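Gripper Evaluation Working Group
Minutes of the simulation and controller review

Date: August 21, 2020
Held: by video call, 10:00 to 11:35
Present: Hemant Nigam (chair), Angelica Pascual, Urmila Mathur, Arnar Hauksdóttir
Apologies: Şükran Sezer (written comments received, see item 5)
Minutes: Angelica Pascual

1. Minutes of the previous meeting

Accepted with one correction. Under item 4 the controller used for the slip runs should read Gesus, not Pimus. Pimus is the gripper. Pascual to correct the copy on the group drive.

2. Open actions

2.1 Joint limits for the left wrist. Closed. Mathur has entered the values from the April bench measurements into the arm model. The simulated wrist no longer passes its hard stop when commanded from the teleoperation station.

2.2 Finger pad friction. Still open. The pad supplier has given a value for clean steel only. Hauksdóttir will measure against painted wood and rubber.

2.3 Log format. Closed. Both controllers now write gripper opening in millimeters. Older logs remain in percent of stroke and will not be converted.

3. Simulation runs, Pimus and Flallum grippers

Mathur reported. The batch consisted of 1149 grasp attempts in the simulator, using the two-arm model with the head camera view. Runs were divided between the two grippers, with the same start poses and the same random seeds for object placement. Four attempts were discarded after the physics solver diverged. All of them involved a finger closing on a thin edge at full commanded speed.

Flallum completed more of the small upright objects. Pimus did better on wide objects and on anything that had to be taken from the side. Mathur considers the difference on small objects to be mostly a matter of fingertip width. The Pimus fingertip contacts the table before the pads are level with the object, and the controller reads this as a grasp and stops closing. Nigam asked whether the contact threshold could be raised. Mathur has tried it. The false stops are reduced, but the fingers then push light objects over.

Hauksdóttir asked that the results be split by arm as well as by gripper. The left arm approaches across the torso in several of the start poses and has less room to rotate the wrist. Agreed. The split will go into the next table.

4. Room models and clutter

The room models were discussed at length. The group has until now used a bare table in a plain gray room for comparison work and furnished rooms only for camera tests. Mathur has moved the comparison runs into the furnished rooms. The maroon room is the one used for the tire and cylinder trials, with both grippers raised in view over the near side of the table.

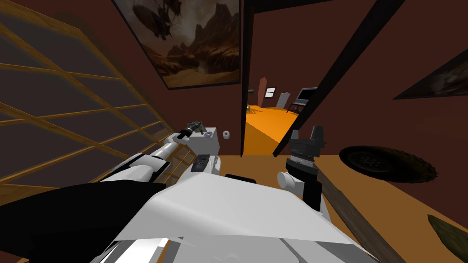
Page last changed by A. Pascual, revision 4

Nigam noted that the torso cover takes up a large part of the lower view in this pose. Objects near the front edge of the table are hidden from the head camera unless the torso is pitched back. Mathur confirmed that the planner does not know this. It treats an object it cannot see as absent. Two options were considered: adding a fixed torso pitch before each attempt, or using the wrist cameras for the near side of the table. The wrist cameras are preferred, but their calibration is not yet in the model.

The white cylinder is the harder case for the left gripper. It stands upright and a light touch tips it. Hauksdóttir proposed a top-down approach for this object class. Mathur pointed out that the elbow comes close to the lattice screen on the left in some of the start poses, and the screen has a collision mesh. The planner rejects those paths and falls back to the side approach. It was agreed to shift the screen outward in a copy of the room and run both versions.

The tire was discussed in connection with pad friction. Its tread is modeled in full, so contact points are numerous and the solver slows down. Mathur would like to replace it with a smooth ring for the collision mesh and keep the tread for rendering. Hauksdóttir objected that grip on the tread blocks is part of what is being compared. A reduced tread mesh will be tried first. If the step time does not come down, the smooth ring will be used and the results marked accordingly.

Nigam asked whether the paintings and the view through the doorway have any effect on the object detector. Mathur has seen false detections in other rooms with wall pictures but has not checked this room. To be checked before the next batch.

5. Controllers, Gesus and Mishra

Hauksdóttir reported on the bench comparison. Each controller was run on the same arm with the same Pimus gripper, 103 close-and-hold cycles on the instrumented block. Gesus held the commanded force with less overshoot. Mishra reached first contact sooner. Hold force under Mishra drifted upward over long holds, which Hauksdóttir attributes to the integrator not being reset between cycles.

Of the 103 cycles under Mishra, 92 finished inside the force band. All cycles under Gesus did so. Hauksdóttir does not regard this as a fair result until the reset is fixed and asks that the figures not be quoted outside the group.

Written comments from Sezer were read by the chair. She recommends that the comparison be repeated with the Flallum gripper, whose gear train has more backlash and is likely to show up weaknesses in the Gesus velocity estimate. She also asks that motor temperature be logged in both cases. Agreed.

Pascual asked which controller the simulation currently represents. Mathur answered that it is an idealized force controller and represents neither one. There was some discussion of whether item 3 can then be used to choose a gripper. The chair's view is that it can be used to rank approach directions and finger shapes, and that hold performance must come from the bench. This was accepted. Hauksdóttir asked for her reservation to be recorded: finger shape and controller interact at first contact, and the ranking for small objects may change on hardware.

6. Cable routing at the wrist

Deferred. Sezer to present at the next meeting.

7. Actions

Mathur: split grasp results by arm and by gripper.
Mathur: copy of the maroon room with the screen moved outward, both versions to be run.
Mathur: reduced tread mesh for the tire, report step time.
Mathur: detector check against wall pictures.
Hauksdóttir: friction measurements on painted wood and rubber (carried over).
Hauksdóttir: integrator reset in Mishra, repeat the bench cycles with both grippers, motor temperature logged.
Sezer: wrist camera calibration to Mathur.
Nigam: ask for a second Flallum finger set.
Pascual: correct previous minutes.

8. Any other business

The simulation server will be down for a disk replacement next week. Long batches should be submitted with checkpointing on. Nigam asked that run names include the gripper, the arm and the room, in that order.

Next meeting to be called by the chair when the repeated bench cycles are complete.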